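Skernel Kids: Find Out How

Search topics... Go

Why Do Sheets Wrinkle?
By Usha Nadar
Last updated 22nd August

Take a T-shirt out of the dryer and wear it right away, and people will think you have your life together. Leave the same T-shirt in a heap until tomorrow and you will look like you slept in a mailbox. The shirt didn't go anywhere. So what happened to it?

To find out, we have to get very small. Cotton comes from a plant, and plants are built largely out of a stuff called cellulose. Cellulose is made of long, skinny chains, much too tiny to see. In a cotton thread, huge numbers of these chains lie side by side, holding on to each other with weak little links called hydrogen bonds.

One hydrogen bond is feeble. A great many of them together are stubborn, like a kindergarten class that has decided it is not leaving the playground. 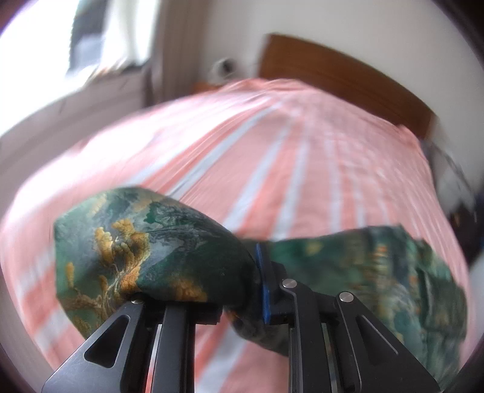
Now add water. Water slips in between the chains and loosens the links, so the chains can slide around. Bend the cloth while it is damp and the chains shift to suit the bend. Then the water dries up, the links grab hold again, and they grab hold wherever the chains happen to be. If that is in the middle of a fold, congratulations — you own a wrinkle.

Heat helps the chains move too. That is why a warm shirt squashed at the bottom of a basket comes out looking like a map of the mountains.

An iron uses the same trick backward. Heat and steam loosen the links, the flat metal pushes the chains into line, and the cloth cools down smooth. (Irons get very hot. Leave this part to a grown-up, who will be thrilled.)

Why doesn't a polyester soccer shirt wrinkle as much? Polyester is a kind of plastic, and it soaks up very little water. Its chains mostly stay where they were put at the factory. Wool is springy, so it tends to bounce back. Linen wrinkles if you look at it.

TRY IT
Find 2 old cotton hankies. Wet them both and squeeze out the water. Spread one flat on a towel. Scrunch the other into a ball and put a rubber band around it. Leave them until they are completely dry, which takes longer for the ball than you will want it to. Then unroll it and compare.

My own hankie ball spent most of May behind a radiator, and I still can't get it flat.

Contact Skernel Kids | Copyright Skernel | Back to top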